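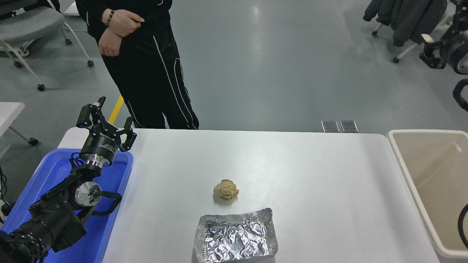 Equipment Planning Gallery: Tabletop Handling Cells

The Wedmont Center for Applied Automation maintains this gallery for departments and partner sites that are preparing an equipment request. It accompanies the Center's planning guidance and should be read before a request form is submitted. The notes concern the whole of a working station, including the furniture, containers, cabling and floor space that a supplier's quotation for an arm will usually leave out.

Comments on this page may be sent to Roxana Toma, Equipment Planning Office, Room 173.

Station view, sorting table

Two black arms, a white table and a small number of everyday items. The crumpled tan paper and the foil tray on the table are typical of the low-cost items that belong under consumables in a request.

The left arm carries a two-finger gripper, open and pointing upward. Requests should name the gripper separately from the arm, even where both come from one supplier.

A blue plastic tray surrounds the mounting of the left arm, and an open beige bin stands at the right of the table. Containers of this kind are inexpensive, but the Center asks that they be listed by quantity and outside dimensions so that the table can be sized correctly.

Planning notes for requesting departments

Arms and grippers

A station with 2 arms is to be entered as two separate lines, each with its own controller, power supply and mounting hardware. Bundled prices are accepted only when the supplier also provides the price of each part. This allows one arm to be replaced later without reopening the full purchase.

Grippers should be chosen from the list of items the station will handle. Thin paper, foil and soft packaging place different demands on the fingers than rigid cartons do, and a department that expects to handle both should budget for a second set of fingers. Spare fingers are treated as a consumable in the first year and as a maintenance item afterward.

The load rating in a supplier's brochure normally refers to the arm alone. The weight of the gripper and its adapter must be subtracted before the rating is compared with the heaviest item on the list.

Tables and mounting

Table surfaces should be plain, pale and easy to wipe. Glossy finishes are discouraged under bright ceiling lights - reflections make small items harder to locate and tend to lead to a later request for replacement tops.

Departments may reuse existing tables if these pass the stiffness check carried out by the Equipment Planning Office. Tables on casters must be fitted with locking casters or leveling feet before an arm is mounted. The cost of the conversion is charged to the station and should appear in the original request.

Where two tables are to be joined, the difference in height between them should be measured on site. Drawings supplied by furniture vendors have not proved reliable enough for this purpose.

Trays, bins and consumables

Each station is allowed one set of working containers and one spare set. Colors may be chosen by the department, provided that the container contrasts with the items placed in it. Deep bins should be tried with the proposed arm before they are ordered in quantity, as the reach over a tall side wall is often less than expected.

Paper, foil trays and similar goods may be purchased locally. An opening allowance of $2,000 per station covers these items together with the working containers. Requests above that amount require a written list. Unspent allowance does not carry over to the following year.

Cabling

Cables to a moving arm must have enough slack for the full range of motion and must be secured where they leave the arm. Departments should request cable clips, sleeves and one spare cable of each type. Spare cables are a small part of the total cost, yet a missing one can close a station for several weeks while a replacement is shipped.

Power and data should be routed to opposite sides of the table where possible. The routing is to be drawn on the station plan before the electrician's visit is scheduled.

Floor space and seating

The plan must show the station, the operator's standing position, any chairs and the path to the nearest exit. Chairs are to be counted within the station area if they are normally kept there. Outerwear and bags should be given a hook or shelf outside the working area, and departments are reminded that such storage is an eligible expense.

Existing floor plates, outlets and markings must be recorded on the plan. They may not be covered by furniture without approval. New floor marking is ordered through the building office and should be requested after the table positions have been confirmed - moving it later is charged as new work.

Epoxy floors are acceptable for all stations in this category. Departments with carpeted rooms should contact the Equipment Planning Office before requesting quotations.

Operator clothing and training

Long sleeves and jewelry are addressed in the station safety rules, which each operator must read before working within reach of an arm. Training time is to be entered as a cost. A request that lists equipment without training hours will be returned to the department.

Suppliers and quotations

Two written quotations are required for arms and grippers. Plollham and Thongsuk are approved for both categories, and Zornness is approved for tables, mounts and containers. Other suppliers may be proposed on the standard form, with a statement of where repairs are carried out and the usual return time.

Quotations should state the following:

Unit price of each arm, gripper, controller and cable
Delivery charge and packing method
Length of warranty and what it excludes
Price of a yearly service visit
Period for which spare parts will remain available

Software licenses are to be shown by year. A license offered without charge in the first year must be entered at its full price from the second year onward.

Schedule

Requests for the coming budget year are received through August. Each request is given a reference at intake; the sorting table station is filed under 1819, and departments planning a similar layout may cite that reference in place of a new floor drawing if the room dimensions are the same.

Incomplete requests are held for one cycle and then closed. A closed request may be submitted again with current quotations. Site visits to existing stations can be arranged through Room 173 and are recommended before any order for a two-arm station is placed.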